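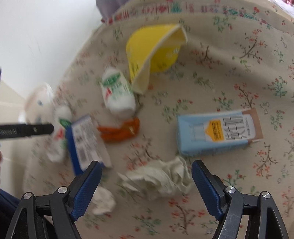 Blue pads on, tissue test, kitchen table

jusedari_bench
Second set of pads is on the hand gripper, and I'm a lot happier than I was in August! I wanted to try it on soft and awkward stuff before I touch the linkage again, so the table got everything I could find — tissues, a little bottle, a drink carton lying on its side. My question is whether to angle the pads in more at the tips. I've put more than 20 hours into these fingers and would love to not reprint them.

Brerus416
Looking good, friend. I'd leave the angle alone and go softer on the pads. Crumpled tissue will forgive nearly anything, so I wouldn't learn too much from it. Try the carton by its narrow side and report back.

santoro_prints
Have to disagree with Brerus, with love. Softer pads wear out, and I went through 12 of them on my Sendari build before I gave in and changed the angle by 2 degrees. Also check those hinge screws, mine loved to back out.

Brerus416
Two degrees is slop in the hinge, Santoro!

jusedari_bench
Ha, okay. Screws first, then the carton, and I'll cut one softer pair to compare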